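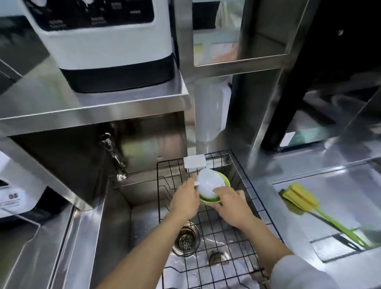

3.2 Collecting the cup-handling examples

The second part of the Pollisell set covers washing-up and putting away at a drinks counter. We chose this work for the way it keeps both hands busy on a single object. A cup has to be gripped, turned over, moved and set down, and the grip often changes on the way. Most of our earlier recordings had one hand doing the work and the other idle.

Each worker wore a camera on the head and was asked to go about the job at their normal pace. We gave no script. Widad Dabbas sat with each worker for the first 5 minutes to check the angle of the camera, then left them to it. A cup held low over a counter or a sink should fall near the middle of the view, with both forearms in sight.

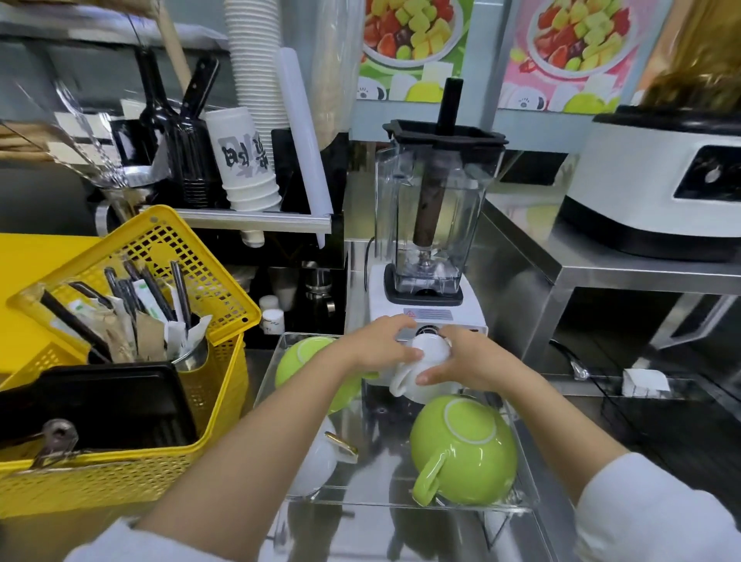
Recordings were then cut into short clips, one for each handling of a cup. A clip starts when the first hand touches the cup and ends when the last hand lets go. Clips in which a hand left the view for more than 14 frames were dropped. Rami Karam wrote a one-line label for each clip that remained, such as "turn cup over" or "place cup in tray", using a fixed list of 21 verbs. Where two verbs fitted equally well, the clip was given both.

Upside-down cups caused the most trouble in labelling. When the hands cover the handle, the Rukis tracker tends to lose which way up the cup is, and shiny steel behind a white cup makes this worse. We corrected these clips by hand and kept the tracker's first guess in a separate column, so that others can measure the error.

Figure 4. Two-handed cup handling over the sink, as seen from the head camera.
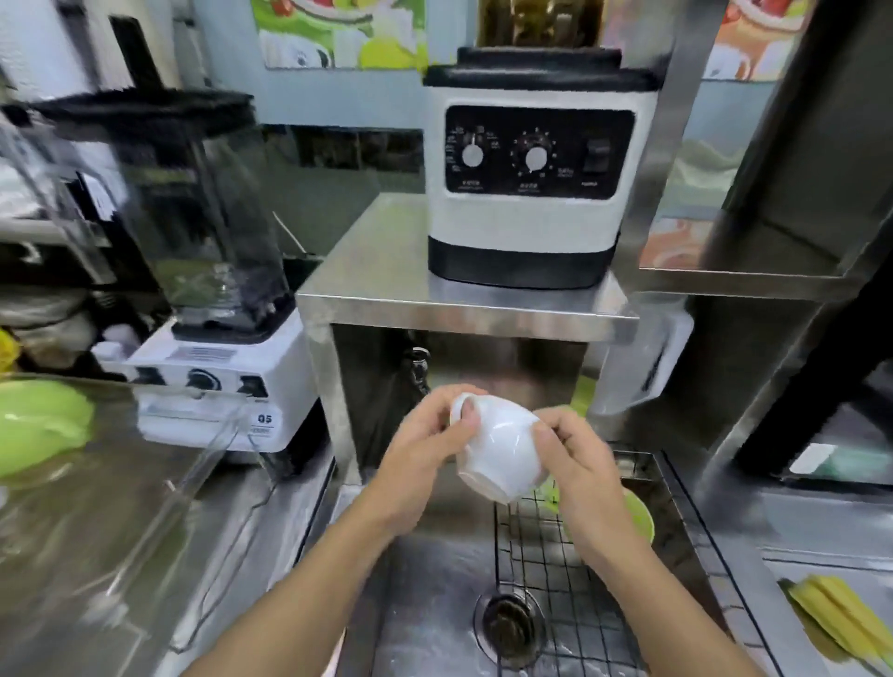 3.3 Training and test split

We held back 1000 clips for testing. No worker appears on both sides of the split.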